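Saving electricity at home: what our members found in December

In the last newsletter we asked readers to write down what their household uses when everybody is asleep. Thank you for the many answers. We received 233 letters and messages, and I have read all of them with great interest, also the one that came on the back of a recipe.

The question was simple. You read the meter late in the evening, then again in the morning, and you compare. Most of you were surprised by the result. Old set-top boxes, coffee machines with a clock and a second freezer in the garage were named most often. One family in Oltitz wrote that their hall heater had been on low since spring -- they had taken it for broken.

A power strip with switches is a small help in this matter, and many of you already have one behind the television.
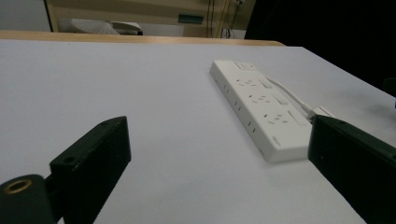
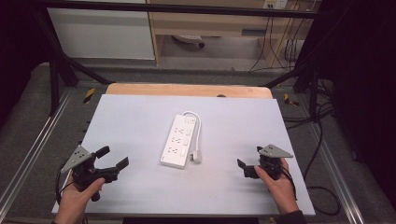
A white power strip, both pictures.

Please remember that one strip should not feed another strip, and that a heater or a kettle belongs directly in the wall socket. If a plug feels warm in the hand, stop using it and ask an electrician to look.

Otis Van Dusen from the Kincaid group has kept his numbers for the whole year. He now uses 200 kilowatt-hours less than the year before, and he says that the freezer made the biggest difference. His total was 1,250, for two persons and a very old dog.

We would like to continue with hot water. The evening at the Farent reading room starts at 7 pm, and tea will be served. Bring your last bill if you want help with reading it -- the small print is not easy, also for me.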